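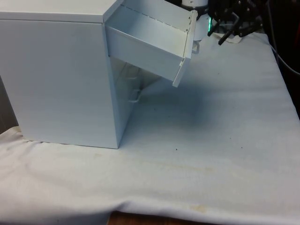 I have never believed in the filing cabinet as a cure for paper. My father had one and so did every office I worked in, and in all of them the paper sat on top of the cabinet, on the chair next to it and on the windowsill, while the drawers held a stapler and somebody's gym shoes. So when people started telling me that what my desk needed was a small white metal one, the sort that sits on the tabletop, I was not an easy sale.

The people were mostly Shaimaa Fawzy, who lent me hers for a bit in May and has strong views on receipts. Her argument is that if the drawer is within arm's reach you will use it. My argument is that the bin is also within arm's reach.

Anyway, I gave it a fair go, and I've looked at a few more of them since. Some grumbles.

First, the drawers. A shallow metal tray is fine as long as you treat it gently and only pull it halfway. Pull it right out and the front starts to dip, and once it dips everything slides towards the handle. With an empty drawer it's merely ugly. With 800 sheets of old bank statements in it, you are going to be holding it up with your knee. The shops all say "smooth action", and I'd like to see them say it with the drawer open and full. Firier claim theirs takes up to 1000 sheets. It may well. I'd want to know what it looks like a year later.

Second, handles. A little wire loop looks neat on the front of a closed drawer, and then you catch your sleeve on it. I caught mine twice in one afternoon. Ismail Erraji says I should wear different jumpers.

Third, white. White paint on plain metal shows every mark, and if you put a white cloth under it as well you've made yourself a second thing to keep clean. The cloth does save the table from scratches, I'll give it that. It also rucks up every time you shove the cabinet along, so you end up lifting the whole thing to straighten it.

What I did like: a flat top you can stand a lamp on, and straight sides, so it goes hard up against a wall without a gap for pens to fall into. The Duvitico one has a rounded back for no reason I can work out. The Trerent was better made but the top drawer had a lock with one key, and I know exactly what would happen to that key.

I've since gone back to box files, 8 of them on a shelf, labelled on the spine. They're not handsome. But I can take one down, open it on the table and see what's in it, and nothing tips. The gas bills are in the third one along, and last week I found the boiler guarantee in under a minute, which under the drawer system took most of an evening and turned up a Christmas card list from two houses ago.

If you've got one of these little cabinets and it has really changed how you deal with post, tell me below. I'm willing to be wrong. I would ask that you open the top drawer all the way before you write in.

Posted 11/12/25

528 shares
8 comments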